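夹爪对比，讲稿备注（内部分享用，2018年12月）
题目：两副夹爪，一只料箱，我为什么还没签字

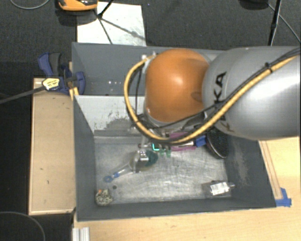

Thabiso Sithole在初稿边上批了一句，说真空方案早就没有争论的必要了，杂乱料箱里吸盘天然占优，再测下去是浪费机时。这句话我原样留在第一页，因为今天讲的东西基本都是在回他。

开场不要客套，直接说结论的一半：我不认为他错了，我认为我们手里的数据撑不起“天然”两个字。

（停一下，让大家看一眼料箱。提一句臂是KUKA的，软管和线缆一起扎在臂上。软管这件事后面要单独讲，先不展开。）

第一部分：我们到底比了什么

候选两家。Sasska送来的是真空末端，Filtano送来的是两指平行夹爪。控制器用的是Le Roux那一台，两边共用。相机没换，固定架设，位置从九月起就没动过。

这里要强调“没动过”。上一轮对比的时候，相机在两组之间被挪了一次，重新标定了，大家都说标定误差可以忽略。我当时也这么说。后来我把两组的抓取点偏差画在一张图上，两团点分得清清楚楚，一团偏左，一团偏右。那一轮的结论我现在一个字都不引用，也请各位不要引用。

抓取总次数：1709次。有效次数：776次。

说完这两个数字停一下。肯定有人要问，剩下的去哪儿了。回答要老实：一大半是因为控制器日志的时间戳和相机时间戳对不上，没法判定那次抓取对应的是哪一帧。还有一部分是人为中断。剩下的是我剔掉的，剔除规则写在附录里，规则是看完数据之后才定的。这一点我自己不满意，听众有权不满意。

如果有人说776次也不少了，提醒他：这是两副夹爪加在一起，再按物品种类分下去，有些格子里只有3次。3次全成功，写在表里就是百分之百。我见过供应商拿这样的格子做封面。

第二部分：料箱

料箱里放的是杂件，透明的、薄片的、带网面的都有。选件的时候我故意偏向难的。Ntombi Msimang反对过，她认为这样选出来的成绩跟现场没有关系，现场大部分是方盒子。她的意见我部分接受，所以下一轮会加一组规整纸盒。但规整纸盒谁都能抓，拿它来分高下，分不出来。

讲透明件。透明件对吸盘来说未必难，表面光滑，贴上去就吸住了。难的是相机：深度图上那个位置经常是一个洞，算法就去抓洞旁边的东西，或者抓箱底。箱底是金属的，刮痕很亮，反光进到相机里，又多出一堆假的深度点。所以记录里写着“吸盘失败”的，有相当一部分其实是视觉失败。夹爪那一组也一样。两边都吃了这个亏，问题在于吃得一样不一样多，我不知道。

这一段要慢。很多人听到“两边条件相同”就放心了。条件相同只说明不公平的来源少了一个。吸盘需要一个准确的法向，夹爪需要一条准确的边缘，同一张带洞的深度图对这两种需求的伤害程度不同。拿同一台相机去喂两种末端，表面上公平，实际上测的是“末端和这台相机合不合得来”。

网面和带孔的件。吸盘在这里漏气，没什么好说的，Sasska的技术文件也承认。他们的说法是加大流量可以补偿。我们加了，补偿了一部分，噪声也上来了，隔壁工位来提过意见。加大流量之后的成绩我单独列表，没有和前面的合并。谁要合并，请先解释一下为什么可以。

小件和薄件。两指夹爪在平的箱底上捡薄片，指尖要贴着底走，高度差一点就顶到底板。力控能缓解，前提是力控参数调得好。Filtano派人来调过一次，调完当天成绩很好看，之后逐步往下掉。可能是指尖垫磨损，可能是参数对温度敏感，也可能那天的件摆得顺。我没有证据支持其中任何一种，所以报告里三种都写了。

靠边的件。料箱有隔板，隔板有坡度，件会往下滑，贴着侧壁。贴壁的件两指夹爪几乎插不进去，吸盘相对好一些。这是我认为真空方案真正站得住的一条优势，也愿意替Thabiso说出来。注意我说的是贴壁，不要被听成“所有杂乱场景”。

第三部分：软管

回到第一页那张图，指软管。

软管绕在臂的外侧，线缆跟它走在一起，靠扎带固定。这种走线在实验台上很常见，装得快，改得也快。问题是它会进到相机的视野里，挡住箱里的一部分件。臂抬高、转开之后当然不挡，可是为了不挡而多走的那一段轨迹，要算进节拍。供应商给的节拍从来不算这一段。

我们自己的节拍记录，一开始也没有算。补算之后，之前那个很漂亮的平均值就不漂亮了。具体数字今天不放，因为补算用的时间戳就是前面说的那套对不上的时间戳，放出来等于自己打自己。

另外，软管有刚度。腕部转到某些姿态时，管子往回顶，末端会偏一点。力控是否能看出来，要看传感器装在哪一侧。这个我问过两家，两家都说影响很小。我问有没有测过，两家都说可以测。请听众自己体会一下“影响很小”和“可以测”放在一起是什么意思。

如果时间够，讲一句扎带：扎得紧，管子不乱甩，但弯曲集中在扎点附近；扎得松，反过来。我们没有把这个当变量控制，中途有人重新扎过，日志里没有记。以后要记。

第四部分：控制器

这部分容易被跳过，不要跳。

Le Roux的控制器卖点是统一接口，换末端不用改上层程序。这句话大体成立，接口确实统一。不统一的是接口后面的东西。对夹爪，控制器返回的“抓取成功”来自指间开度；对吸盘，同样一个“抓取成功”来自真空度。前者会把夹住了箱沿也算成功，后者会把吸住了箱底也算成功。上层程序看到的都是同一个“真”。

我们最初的成功率就是直接统计这个“真”得来的。后来改成看录像人工判定，抽了200次，两种判法之间的分歧大到我决定把自动统计那一列整个删掉。删的时候有人舍不得，说做了那么久。做了多久跟对不对没有关系。

人工判定也有毛病。判的人知道当时用的是哪副夹爪，画面里一眼就看见了，没办法盲评。我自己判过一批，隔几天再判同一批，有几次给了不一样的答案，都是件被提起来又蹭着箱沿的情况。到底算不算成功，规则里没写。现在写了：离开箱沿、在空中保持到放置点，才算。蹭箱沿的一律算失败。Sasska对这条规则有意见，可以理解，它对他们不利。

第五部分：Ceden项目怎么办

Ceden那边等着我们给型号，所以这次分享后面一定会有人问“到底选哪家”。准备好的回答如下。

如果现场主要是表面完整的盒和袋，可以先上真空，用我们现在这套走线以外的任何走线。内走管、贴臂走管都可以，价格让供应商报。

如果现场真有那么多带孔件和薄件，两家我现在都不推荐。不要把“两家都不推荐”翻译成“推荐两家混装”。快换盘方案我看过演示，演示里换一次很快，演示里也只换了一次。

如果Ceden非要在年内拿到一个型号，那就由项目方自己签字，测试报告照附，附录也照附，不许只附第一页。

下一轮测试的改动，念一遍就行，不解释：
控制器和相机统一对时，开测前验证。
剔除规则先写好，存档，再开测。
增加规整纸盒组。
箱底铺一层哑光垫，和裸底各测一半。
扎带位置拍照，动过就重新编号。
指尖垫按次数更换，新旧垫分开记。
节拍从收到抓取指令开始算，到放下为止，让位动作包含在内。

提问环节备忘

有人会问为什么不直接换更好的相机。答：可以换，但换了之后前面的数据全部不能接着用，请问问题的人先确认预算和机时。

有人会问臂是不是选大了。答：是偏大，对这些小件来说没有必要。现成有这一台就用了。臂的尺寸影响遮挡，这一条写进局限性里，别当场辩护。

有人会问吸盘杯口有没有换过型号试。答：换过两种，软的那种在弯曲面上好一点，磨得也快。样本太少，不进正文。

Thabiso多半会坐在前排，把他那句批注再说一遍。不用争，请他从附录里任意挑一类件，指给大家看哪一格的样本量支持“天然占优”。贴壁那一类他可以挑，我认。别的格子，等下一轮测完再谈。

最后一页只放联系方式和附录的存放路径，讲到这里就停，投影留着，方便大家抄。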